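# Paper cups as pen holders: the questions we keep getting

Last revised 26 July 2020

**Do I need to buy a desk organizer?**

Probably not. The Karppinen office supply list has 28 of them, and most do the same job as a paper cup. We have yet to hear a good argument for a drawer unit that holds two markers.

**Won't a paper cup tip over?**

It can. The makers of the Zuvetti desk caddy talk about tipping as if it happened every hour. A cup is narrower at the bottom than at the top, so a tall marker leaning on one side does pull on it. Put the second marker against the opposite side and see if you still have a complaint.
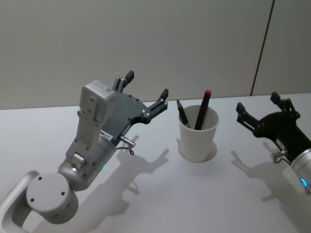 If it still bothers you, drop a few coins or pebbles in the bottom. You don't need the weighted base they sell separately.

**How many markers can one cup take?**

Fewer than you'd like. Two is comfortable. People write to us claiming 20, and we'd like to see them pull out the one they wanted without the rest coming along.

**Cap up or cap down?**

This is where the advice gets silly. Some guides say cap down for every marker, always. Others say markers must lie flat or they're ruined. Check the packaging for the kind you own and ignore the rest, including us. For a marker you'll use up in a month, we doubt you'd notice.

What does matter is whether the cap is pushed on all the way. Listen for the click. 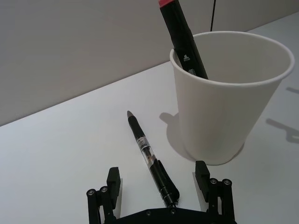 *Black marker in a plain paper cup.*

**Is a printed cup any better than a plain one?**

No. Clalari charges extra for patterned cups and calls them "desk grade." We asked what that meant and got a color chart back. Plain white has one thing going for it: you can write on the outside what belongs inside.

**Can I reuse a cup I drank from?**

Rinse it and let it dry overnight. If it had soup or anything sugary in it, throw it out. Sticky pens are worse than no pen holder.

**How long does one last?**

We've used the same one since February. The Pestudeo catalog says its plastic holder is good for 200 weeks, and we have no idea how they tested that. When the rim goes soft or the bottom starts to bulge, get another cup.

**Should I glue it to the desk?**

Please don't. You'll want to move it, and then you'll have a ring of glue and a torn cup. A loop of tape under the base is plenty, if you need anything at all.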